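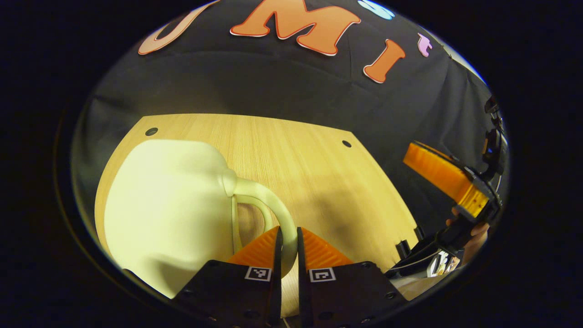 Getting tea stains out of mugs

Quick one, kettle's on. Works on plain glazed mugs, cream or white ones especially as they show everything.

You need:
bicarb
washing up liquid
old soft cloth
hot water, not boiling

1. Rinse the mug, tip the water out, leave the inside damp.

2. One heaped teaspoon of bicarb in the bottom. Few drops of water. Stir with a finger till it's a paste, thick like toothpaste.

3. Rub it round the inside with the cloth. Small circles. Go hard on the tide line, thats where it sits.

4. Leave 30 minutes. Go and do something else.

5. Rub again, rinse, wash as normal with washing up liquid.

Still brown? Fill with hot water, add another spoon of bicarb, leave it overnight. Rukhsana swears by denture tablets instead, one per mug, 120 minutes. Tried it on my Fulden ones, came up fine but costs more.

Don't use wire wool. Scratches the glaze and then the tea gets in worse than before. No bleach either please, you're drinking out of it.

Metallic rims or hand painted bits on the inside, skip the rubbing and just soak. Lost a gold band that way in March, still cross.

Outside of the mug and under the handle: same paste, old toothbrush. Rinse twice or it dries chalky.

Coffee flasks are a differnt job, will do a seperate page.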